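How to clean scuff marks off a plastic storage bin
Last updated: 12/10/24

Grey bins are sold on the promise that they don't show the dirt. They do, they just take longer about it. 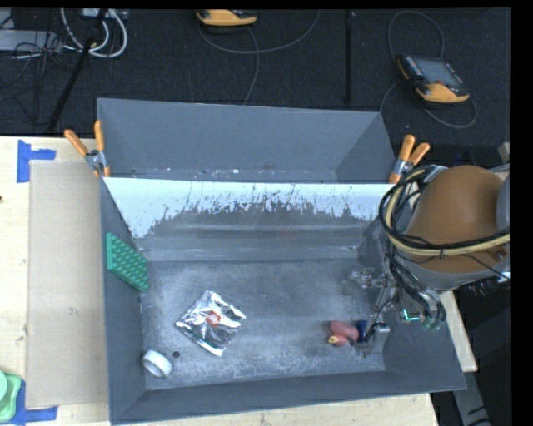

What should you try first on scuffs?
Warm water, washing-up liquid and a soft cloth. A good half of what people call scratches is rubbed-on dirt.

If the mark is still there, make a paste of bicarbonate of soda and water, spread it on and leave it for 10 minutes. Rub in small circles, then rinse. Go gently – shiny plastic turns dull with great enthusiasm.

Anything you can feel with a fingernail is a real scratch and is staying. My neighbour Annick Pruvost went at hers with a scouring pad and now has 3 scratches and a large cloudy patch to keep them company.

Dry with an old towel before stacking.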